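Hand-held gripper collection: station check before recording
Site: Urden kitchen counter, task "chopsticks to holder"
Checked by: Bakari Kariuki
Reviewed by: Relu Bălan
Date: 2021-07-02

1. Finger pads seated, no lifting at the corners. PASS
Comment: left tool re-glued after the Mfinanga run. Check again after 30 episodes.

2. Pivot screws tight on both linkages. PASS
Comment: quarter turn needed on one screw. Thread lock to be added.

3. Jaws open fully and close without sticking. PASS

4. Lens clean, fingers in view on both sides. PASS
Comment: wipe with a dry cloth only.

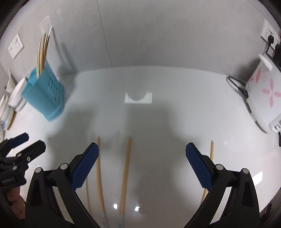

Item 4, view over the open jaws. Chopsticks on the counter, holder at upper left.

5. Counter surface acceptable. PASS WITH COMMENT
Comment: glossy top gives small highlights near the bottom centre. Tolerable for this task. Do not move the lamp between episodes — the Rovari set had to be split for that reason.

6. Mains leads clear of the operator's reach. COMMENT
Comment: the appliance lead on the right crosses the counter. Tape it down or unplug before the first episode.

7. Start positions varied between episodes. FAIL
Comment: operators keep laying the chopsticks nearly parallel. Of 700 episodes planned, more than 20 already have the same layout. Use the Iren layout cards.

8. Clocks on both tools matched. PASS

Open actions: items 2, 6 and 7. Recording may start once 6 is closed. B.K. to re-inspect.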